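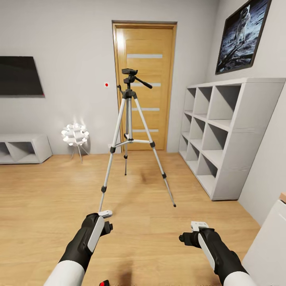
Villads Lund wrote to me after the first version of this talk that a small label should not repress old records at all, it should only find the ones which were never pressed. I read his message to the audience at the start, because I partly agree with him and the talk is my reply.

Opening (slow, wait for people to sit)

Good afternoon. My subject is reissues, and mostly one reissue: the second album by the Escobedo quartet, recorded in two nights and sold mainly at concerts. The label is Jernell. We are a small label, and we have made mistakes with this record that I would like you to avoid.

Play the first minute of side A. Do not talk over the bass introduction.

What you heard is from the tape. Now I play the same minute from the old LP, and please listen to the cymbals. On the LP they are almost gone. For many years people wrote that the drummer played very softly. He did not play softly. The cutting engineer took the high end away, probably to be safe with a long side.
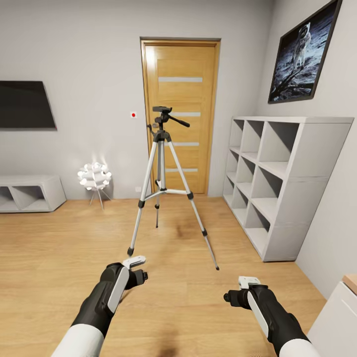

So the first question for us was which of the two is the record. The collectors know the dark sound and they love it. The musicians, when we asked them, had never liked it. We decided to follow the tape, but we kept the running order of the LP, also the strange fade on the last piece. Some people in this room will disagree, and I leave time for it at the end.

(If short of time, jump from here to the part on rights.)

The tape

It was kept in Sernside, in the house of the pianist's sister. There were two reels, and only one was labeled. Total music on both reels is 54 minutes, and the LP uses about two thirds of it. The rest is false starts, one complete ballad, and talking.

We did not publish the talking. The ballad we did publish, as a separate single in March, and not as a bonus track. I think a bonus track after a good ending is a small crime — say this lightly, last time it sounded angry.

Play the ballad, from the piano solo only. 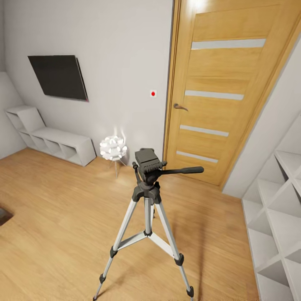 Rights and money

Slow down here, the younger label people take notes.

The original company, Brellero, stopped its business long ago, but a contract does not stop in the same way. We needed 3 signatures. The last one took more time than the mastering, the sleeve and the pressing together. My advice is to begin with the letters and touch the tape later. We did the opposite, and for a whole winter we had a finished master which we were not allowed to sell.

Pay the musicians from the first copy. Do not wait for the costs to come back.

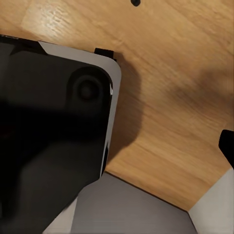
Higinio Ventura
Reissue producer, Jernell

Closing part, revised Feb 3, 2018

Return to the message from Villads. He is right that unheard music should come first when the budget is small. But a record can be unheard also when it was sold, if the pressing hides half of the band. Go back to the cymbals here, ten seconds, no more.

Questions I expect: why no digital edition on the same day (the contract, see above), and why the sleeve is a different blue (we had no clean copy to scan, and the printer chose the nearest ink).

Thank the sound desk. Leave the side B test pressing on the turntable for those who want to stay.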